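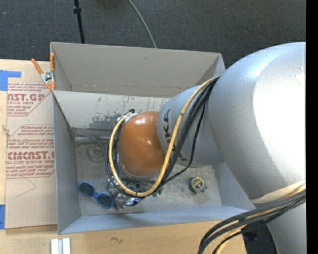

Welo Parcel Label Text Corpus

Version 2, released Jul 16, 2022
Maintainers: Vilho Peltonen, Kerttu Lahtinen

Summary

Welo is a collection of transcribed shipping labels for testing address parsers. Each record holds the label text as typed, a cleaned version, and the address split into fields. The labels were supplied by Flirkarton, a mail-order packaging seller, after all recipient names and street numbers had been replaced.

Contents

labels.csv: one row per label
fields.csv: one row per address field, keyed on label_id
postcodes.txt: postcode patterns used in validation
CHANGES: differences from version 1

All files are UTF-8 with Unix line endings. Columns are separated by commas and quoted only where needed. Empty fields are left empty; the string NULL does not occur.

Fields

label_id: integer, stable between versions
raw_text: label text, line breaks written as a vertical bar
clean_text: same text with spacing and letter case normalized
country: two-letter code
field_type: recipient, street, unit, city, region, postcode or other
start, end: character offsets into clean_text, counted from zero, end exclusive

raw_text is limited to 135 characters. Longer labels were dropped, not shortened. No label has more than 7 lines.

Annotation

Field boundaries were marked by one annotator and checked by a second. Where they disagreed, Lahtinen made the final call and the row carries the flag adjudicated=1. Building names were a frequent source of disagreement. They are tagged as unit when a street line is also present and as street otherwise.

Splits

The training split takes 80 percent of the labels and the test split takes the rest. Splits are by sender account, so labels from one account never appear in both. Do not reshuffle if you intend to compare results with the Murnodard baseline.

Known problems

Region is often missing from labels sent within one country.
Some accented letters were lost before the text reached us. They have not been restored.
Offsets in version 1 counted bytes. Scripts written for that version will give wrong spans on any label with non-ASCII text.

Terms

Free for research and internal testing. Redistribution of changed copies requires a new name. Attempts to recover the original recipients are not permitted.

Corrections should quote the label_id and the affected field_type. The next update is planned for October.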